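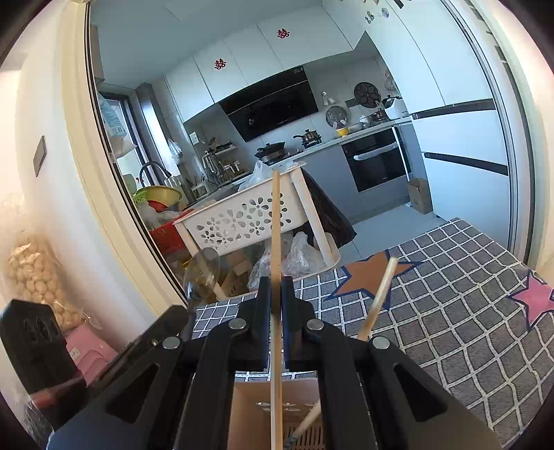 I want to ask how other people here divide the task when they collect grasp demonstrations of thin objects at home. My project is called Nivley, it is a small policy for picking and placing sticks, and until now I have 2,091 recorded episodes with the hand-held gripper. The two fingers are closed on the stick with its length going upward between them, and a second stick crosses on the diagonal behind, so the policy must learn which one is the target. Behind all this is my kitchen door, with the white cart, the wok on the stove and the rug with the stars. My question is if I should keep such a full background, or move everything to a plain wall.

Second question, maybe more important. When the fingers close and the stick turns a little inside them, do you keep the episode as a success? I kept them all in the beginning. Now I am not sure it was correct.

stickfigure_k
Posted in: Data Collection > Manipulation > Hand-held Devices
October
14 replies | 3 shares

---

Reply by gantry_left

Keep the kitchen. I trained on a plain wall for one whole summer and the policy was very good in front of a plain wall. Then I put it in my hallway and it reached for the edge of the door frame. A thin vertical thing is a thin vertical thing for the network.

You have white door edges on both sides, so for you it is a useful difficulty. I would only change the position between sessions, so the doorway does not always come at the same place.

---

Reply by mullet_servo

I don't agree with gantry_left, at least not for the first stage. With 2,091 episodes you don't have enough to pay for all this variation. The kitchen has hundreds of edges, and the rug alone is a grid pattern. My advice is to record 100 clean episodes, train, look at what fails, and only after that go back to the kitchen.

For the turning stick: throw it away. If the end angle is wrong, then the label is wrong.

---

Reply by gantry_left

How is the label wrong? The stick is in the fingers. If the task is "pick", it was picked.

---

Reply by mullet_servo

He wrote picking and placing. A turned stick will be placed turned.

---

Reply by stickfigure_k

It is true that I place them also. The target is a slot in the Homside tray, and it accepts a small error of angle but not a big one. So perhaps I can mark the turned ones with a separate tag and decide later. The recording tool (I use Pledska) allows one free text field for each episode, and so far I left it empty, which I regret now.

---

Reply by oatmeal_torque

Please do the tag and delete nothing. We deleted our "bad" grasps in the Skyrme project, and after some months we wanted exactly these for training a failure detector. We had to make them again on purpose, and the failures on purpose look different from the real ones. The hand hesitates before, you can see it in the speed curve.

Also one thing about the cardboard surface in your picture. It is light beige and wood can be not so far from this color. Did you try a darker base? With my sticks the tip was almost lost against the table in the wrist view.

---

Reply by stickfigure_k

I did not try. The cardboard has small perforations and I liked that they give some texture for the tracking. But I can put dark paper under for one session and compare the tracking loss.

---

Reply by gantry_left

If you compare, change only the base and leave the light as it is. I once changed both and learned nothing from one week of work.

---

Reply by mullet_servo

On this we agree. And write down the hour of the session, there is a window in the back of that kitchen and the daylight will move.

---

Reply by stickfigure_k

Good, then I do it like this: same place, same hour, 3 blocks on cardboard and 3 on dark paper, with the tag for the turned sticks. The first block will be Wednesday after 4 pm. The plain wall I leave for another time, I want first to see the result of the base. I will write the tracking loss for every block in this thread.

---

Reply by oatmeal_torque

Please post the speed curves also, if Pledska can export them.

Share | Report | Follow this thread (27)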